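The success rate is the least useful number you publish

August 29, 2021

Every few months a demo of a learned grasping policy makes the rounds, and every few months I get the same message from someone with a budget. Can we have that? Usually I ask them to send me the paper or the product page, and usually the first number on it is a success rate. This time it was Bellamy, the control package from Vanbridge, and the number was 85 percent.

I run software for a small automation shop in Brollstead. We write the code that sits between somebody's camera and somebody's motors, and we get the phone call when the two stop agreeing. So I'm not a neutral party. I have lost weekends to other people's percentages.

What does 85 percent mean? In Bellamy's case it means 200 attempts, on a bench, with objects the policy had mostly met before, scored by a person who decided whether each one counted. I know this because I read to the end of the appendix, where the scoring rules live. A retry was allowed. If the fingers closed on air and the arm backed up and got it the second time, that went down as a success. On a bench I can live with it. On a line with a part arriving every 6 seconds, the retry is the failure.

My bigger complaint is about what gets left out. The policy was trained on 857 demonstrations, and the write-up spends one sentence on them. It spends four pages on the network. I have never had a network architecture wake me up. What wakes me up is timestamps: the image says one thing, the gripper width says another, and the gap between them drifts because two clocks were never tied together. A policy trained on that learns to close a little early or a little late, and then somebody adds more data to fix it, with the same clocks.

Then there is the question of what the policy is supposed to do when there is nothing to do. Demonstration sets are heavy on reaching and closing, for the plain reason that people record tasks and tasks have objects in them. The stretches with the fingers open and a blank wall behind them get trimmed as dead time.
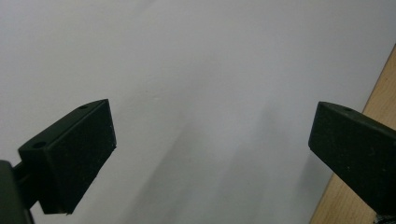 I think trimming them is a mistake. A controller that has only ever seen a reason to close will go looking for one. We tested an older build of Gritell, which is a planner and not a policy but takes its targets from a learned detector, and in June it spent most of an afternoon proposing grasps on a shadow. The confidence scores were fine. They were better than fine, they were higher than the ones it gave to real parts. Whoever built that detector had a large set of positives and had filled in the negatives with random crops, and random crops of a busy bench are nothing like a plain surface under uneven light.

The answer I get from the learning crowd is that scale takes care of this. Maybe it does. I would like to see the version of the claim that says how much, and of what. "More data" is a purchase order with the quantity left blank. When I asked Vanbridge how many of their 857 demonstrations included a deliberate do-nothing stretch, I got a friendly reply about their roadmap.

I'll give the other side its due, because the old way was no picnic. I spent years hand-tuning thresholds for suction cells, and every one of those thresholds was a guess with a comment next to it. A shiny bag would arrive and the whole tower came down. The learned systems deal with shiny bags far better than anything I ever wrote. They also fail in ways I can't step through in a debugger, and my customers don't pay for "it usually works," they pay for knowing which bin to check.

So what would change my mind? Logs, mostly. Give me the full runs, uncut, including the ones where someone reached in and hit stop. Tell me the delay from exposure to motor command, and give me the worst case along with the average. Tell me what happens when the camera drops a frame – does the arm hold, or does it coast on the last thing it believed? Report first-try success on its own line. Count false closes, meaning every time the fingers shut with no object between them, and print that number as large as the other one.

None of this is exotic. A careful grad student could add it in a week, and a company with a sales team could add it faster. Vanbridge has a decent tool in Bellamy, for what it's worth. The replay viewer is the best I've used, and the calibration routine caught a bent mount on our test cell that I had been blaming on the driver.

I told the customer to wait. They bought a license anyway, and I start the integration next month.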